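Chore readiness checklist: cup clearing and table reset
Site: Vuron, second floor, open work area
Form 14, September issue
Filled in by: Ratih Sitompul
Second reader: Gaëtan Chevalier
Task owner: Saodah Tarigan

Scope

The sheet covers one chore: picking up paper cups from a table, standing up any that have fallen, stacking them, and leaving the table fit to use. It applies to demonstrations done with hand-held grippers and to any later run by an arm trained on those demonstrations. Dishwashing and floor work have their own sheets.

Marks are Pass, Fail, Partial or Not checked. A Partial needs a comment. An arm must not be put down as ready for a chore on the strength of a good demonstration by a person. We had that mix-up on the towel sheet and it took a fortnight to clear.

Section A. Before starting

A1. Table steady, no rocking when leaned on. Pass.

A2. Gripper fingers open and close fully by hand, no grit in the slides. Pass.
Comment: the right-hand unit was stiff at 9.30 and was swapped before the session.

A3. Finger tips fixed on, no splits. Pass.

A4. Cables routed clear of the work. Partial.
Comment: fine while the operator stays on one side. If they reach across, the cable can catch on the table edge. An arm on a fixed mount would not have this trouble, but we should not leave it until then. Clip wanted. SH.

A5. Chairs pushed back from the operator's side. Partial.
Comment: same as last month. People sit where there is a seat.

A6. Liquids emptied from cups before use. Not checked.
Comment: the sheet used to say "cups clean". I have asked for that wording back. A wet cup behaves differently in the grip and the person reading the recordings needs to know which sort they have.

Section B. The work area

B1. Items for the task within reach of both grippers. Pass.

B2. Items not part of the task moved away or listed. Partial. 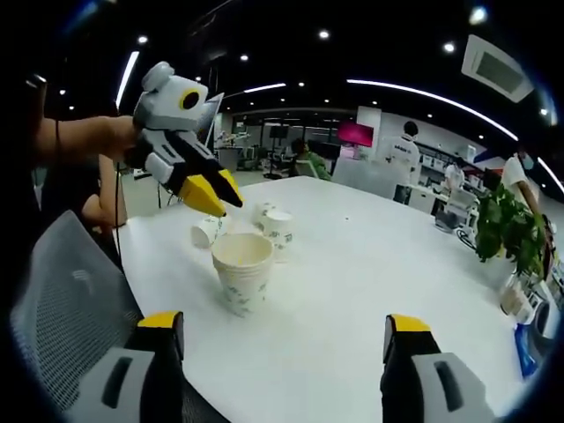
Reading time for the rest of this sheet: 4 minutes

Comment on B2: the plant and the small items near it on the right-hand side are not part of the cup task and should be listed by name on the cover page. Leaving them out is fine for tidiness but it makes the chore easier than it is. Any kitchen table has something on it that must stay put. My preference is to keep the plant and write it down. GC agrees.

B3. Table surface wiped. Fail.
Comment: a few specks beside the cups. Small matter for cup handling, but "leave the table fit to use" is in the scope, so somebody has to decide if wiping belongs to this chore or to the next one. At present it belongs to neither and the mark will be Fail every month.

B4. Lighting even across the table. Pass.

B5. Walkway behind the table clear enough for people to pass. Pass.
Comment: with people at the desks behind, passers-by will turn up in the recordings. Acceptable for demonstrations. For an arm run we need the barrier, see D2.

Section C. Can the chore be done?

C1. Fallen cup approached from above without pushing it away. By hand: Pass. By arm: Partial.
Comment: the person adjusts without thinking about it. The arm comes down square, touches the side of the cup and it rolls. When the cup rolls towards the stacks the arm follows it and carries on. When it rolls the other way the arm stops and waits.

C2. Cup gripped without crushing. By hand: Pass. By arm: Pass.
Comment: better than I expected. Sugeng Hartono lowered the closing force in August and the rims have come out round since then.

C3. Cup turned upright. By hand: Pass. By arm: Fail.
Comment: the arm sets it down at a lean and lets go too early. This is the step to put the time into. More demonstrations of this part only, please, and fewer of the full routine.

C4. Cup added to an existing stack. By hand: Pass. By arm: Partial.
Comment: good with a short stack. With a tall one it clips the rim and the lot goes over.

C5. Two stacks joined into one. By hand: Pass. By arm: Not checked.
Comment: leave until C4 is a Pass.

C6. Stained cups kept apart from clean ones. By hand: Fail. By arm: Fail.
Comment: one stack has a small yellowish stain inside the open cup at the top. The instructions never ask for sorting, so the operators don't sort, and an arm taught from their work won't either. A café owner would call this the whole job. Fitriani Santoso is rewriting the instruction card.

C7. Other objects left where they were. By hand: Pass. By arm: Not checked.

Section D. Safety during an arm run

D1. Stop button within reach of a seated person. Pass.

D2. Barrier in place on the walkway side. Fail.
Comment: it was on loan to the Branel bench. Bring it back before the next run. No barrier, no run.

D3. Speed limit set and checked by a second person. Pass.

D4. Someone present who has done the stop drill. Pass.
Comment: Sugeng and Saodah are both current. Gaëtan is due again in November.

Section E. Recordings

E1. Number of demonstrations logged: 3236.

E2. Number accepted after review: 2046.
Comment: most rejections are for missing starts, where recording began with the gripper already on the cup. Remind operators to wait for the tone.

E3. Files copied to the Farkasora store. Pass.

Overall mark

Demonstrations by hand: fit to continue, with A4, A5, B2, B3 and C6 to be put right.

Arm, unattended: not ready.

Arm, attended: not ready until D2 is closed. After that, C1 and C4 may be run with one person standing by. In the last set of 85 attended tries the arm did best when the cups started upright, and I would not read much into the total because nearly all of them did.

I was asked by the Sutanto people if they could tell their canteen staff that table clearing will be covered by spring. My answer was no. An arm that can lift a paper cup without denting it is useful progress, but their canteen also has mugs, trays and half-finished soup, and we have tested none of those.

Actions

Cable clip for the grippers: Sugeng
Cover page list of other items: Ratih
Decision on wiping (B3): Saodah
New instruction card with sorting step: Fitriani
Barrier back from Branel bench: Gaëtan

Next check: October, same table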